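### 3.2 Postharvest storage of green bell peppers

Fruit of the cultivar Anghel was grown at Stalau and stored at Skutemness from November onward. 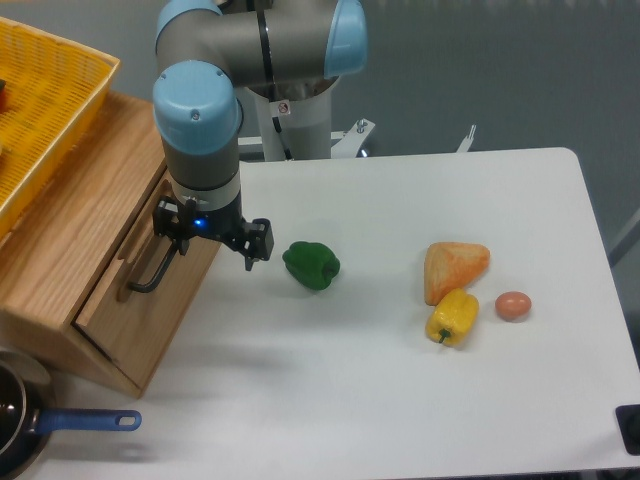 **Figure 6.** Green bell pepper lying on its side, stem attached.

How was water loss measured? Each pepper was weighed on entry to the cold room and again every five days, and the loss was expressed as a percentage of entry weight.

The trial used 616 peppers, split by lot between film-lined and unlined crates. Peppers with torn stems were excluded – the open scar loses water faster than intact skin. Firmness was scored by one assessor (F. Dobos) over 60 days. Lots with more than 5 percent decay were withdrawn.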